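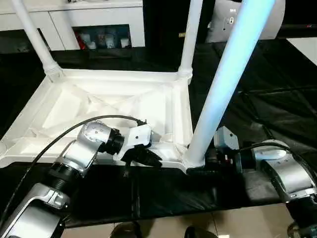

OK so I've had the Orkmont two-arm kit in the house for most of March and people keep asking me if it's worth it. Long thread, grab a drink.

Quick background if you're new: I do small-space furniture reviews mostly, and lately I've gotten into home robot stuff. Orkmont sells a pair of arms on a wheeled base, plus a grip pack, plus a monthly task library. I paid for mine. No discount, no code, please stop asking for a code.

What I wanted to know was pretty narrow. Can it help me with flat-pack? I put together and take apart a LOT of cheap tables and shelves for this account and my wrists are done.

Setup first. The box is heavy. Get a second person. My neighbor Soon-im Lim came over and between the two of us we had the base up and both arms bolted on before lunch, and then we lost the whole afternoon to the cables.

The cables! They run on the outside of the arms in these big loops. You have to leave enough slack for the wrist to turn all the way but if you leave too much it snags on whatever you're building. The manual shows you one drawing of this, very small, in gray.

(Tip: route both arms, then run the slow wrist sweep from the menu and watch. Ours caught on the left side twice. Clip an inch shorter than you think.)

Calibration took 4 tries. The first three were my fault, I had it on a shiny floor and it hates shiny floors. Put down something dark and matte. I use a black cloth and it stopped complaining right away.

Now the fun part. My standard test is a white plastic table with push-in tube legs. Everybody has owned this table. It's a great test piece: light enough that it slides around, the legs fit tight in their collars, and the underside is all ribs and little triangle pockets, so there are a lot of wrong places for a gripper to end up.

You work on it upside down, legs in the air. One arm goes to the edge of the top and the other takes a leg down low by the corner. That's the whole idea of having two arms and I have to say it's pretty satisfying to watch.

How it did: the near legs, great. Slow, but great. It lines up, it backs off a hair, it lines up again. You'll want to yell at it. Don't, it can't hear you, the voice add-on is extra.

Far legs, less great. Reach is the weak spot of this kit. Past the middle of a table this size the arms are stretched out pretty straight and they lose a lot of push. I ended up turning the table around by hand halfway through every build. Fine for me, but if you're buying this so you don't have to get down on the floor, that matters.

White on white is also a problem. White leg, white collar, white tabletop, and in the evening with just my ceiling light on it would stop and ask me to confirm the grip point on the app. In the morning with the blinds open it barely asked at all. I stuck a strip of blue painter's tape on each collar and that pretty much fixed it at any hour.

Let's talk grip pack, because there are two and the names are terrible. The one in the box is the Basic and it's black fingers with no padding. On smooth plastic tube it slips if you squeeze light and leaves scuffs if you squeeze hard. The soft-pad set is a separate purchase. I think it should be in the box. I'm going to keep saying that until somebody at Orkmont gets sick of me.

A few of you asked about Fistmont pads, the third-party ones. Yes they fit. Yes they're cheaper. They're also thicker, so you lose some opening width, and you need to re-run the grip calibration or it'll think it's holding something when it's not. I use them on the right arm now and I like them.

Price, since that's half my DMs. The arms and base were $1,178 on the spring deal. Soft pads and spare clips on top brought me up another $200. The task library is monthly and you can cancel it, I checked, it took one click and one sad email.

Do you need the library? For table legs, yeah, kind of. You can teach it moves yourself by guiding the arms, and there's a nice community folder with 326 shared tasks in it last time I looked. Quality is all over the place though. I downloaded one called "stool easy" and it was not a stool and it was not easy.

Compared to the Onier: I had the Onier on loan last year. Single arm, much prettier app, quieter by a mile. But one arm can't hold a tabletop still and push a leg in, so for what I do it's a no. If you mostly want something to sort and put away small stuff, get the Onier and be happy.

Compared to the Widmer: haven't used it! I know it's the one everybody wants me to try. It's out of my budget, and the base is too wide for my hallway anyway.

Noise: it whirs. My downstairs neighbor hasn't said anything. I don't run it after 9 at night and I'd ask you to do the same if you live over somebody.

Support gets its own post because they were really good. I wrote in about the wrist snag and a person named Thitima Wattanapong wrote back the same day, asked for my cable length, and mailed me a set of shorter clips for free. She also told me the drawing in the manual is getting redone. Bless.

Stuff I'd fix if they let me: pads in the box, a longer forearm option, a pause button that's on the base and not three screens deep in the app. And please, a bigger drawing.

Would I buy it again? For my weird job, yes. It doesn't save me time, I'm still faster by hand, but my wrists feel better than they have in a year and that was the point. For one table and one bookshelf every couple of years, no way, call a friend and order pizza.

Next up I'm trying it on a three-drawer dresser with cam locks, which I fully expect to go badly. Drop your questions under this one and I'll get to them tonight after dinner. If it's about Fistmont sizing, I have the 2s, get the 2s.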